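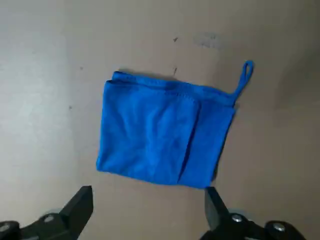 Fiction
By Aicha Ouazzani

The Loop

My aunt left me the laundry in June, along with a ring of keys and a notebook that had the prices in it. The sign still said Fakhoury. She had bought the place from a man of that name and never paid to have it changed, so for most of her life people called her Mrs. Fakhoury and she answered to it.

I had planned to stay two weeks and sell the machines. On the second morning a woman came in with a bag of washing for the swim school and set it on the counter without looking at me.

"Fold the blue ones her way," she said. "Loop out."

I said I would. I didn't know what her way was.

The notebook had nothing about folding. It had the phone number of the Pivlow route driver, the price of a double load, and a note that the back dryer needed 14 minutes more than it claimed. I washed the towels, dried them, and carried them to the table.

I folded the first one in half and in half again, and the loop ended up somewhere in the middle. I shook it out. I tried it in thirds and the loop came out at the bottom. By then it was almost noon and I had one towel done, and I didn't like the look of it.

What I had to go on was being nine years old, sitting on the floor by the soap shelf after school. I remembered her hands better than her face. She would lay the towel down and smooth it once with her forearm. Then she picked it up by the loop and let it hang, and put it down again, and after that I always lost track. I had asked her once why she picked it up if it was already flat. She said that was how she found out which way it wanted to go, and sent me for quarters.

So I picked it up by the loop. I let it hang, then lowered it until the bottom touched the table and the rest stood there a second. 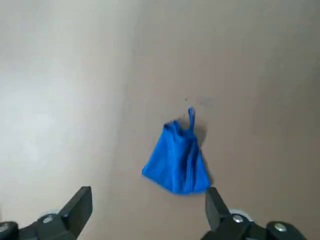
Loop up.

It looked like a bag for marbles. I pulled the two lower corners toward me, laid the top back, and brought the right side over the left. The loop stuck out at the upper corner. One side leaned in and the bottom edge ran downhill, but it was the right fold. I knew it the way you know a street you used to live on.

I did the rest of them. The later ones were straighter. When the woman came back at five she ran her thumb along the stack and caught each loop as it went by.

"The kids hang them up themselves," she said. "If the loop's inside they just throw them on the floor."

That was all it was for. I had spent the afternoon thinking it was something else.

She paid with a 500 note from some other country by mistake, laughed, took it back, and found the right bills. Then she asked if I'd be open the following week. The buyer from Dritus was coming in the morning to look at the washers. I had his card in my pocket.

"What time do you usually come?" I said.

"Early. She was always here."

I wrote it in the notebook, under the part about the dryer – swim school, early, loop out. Then I went to the back to see what was still running.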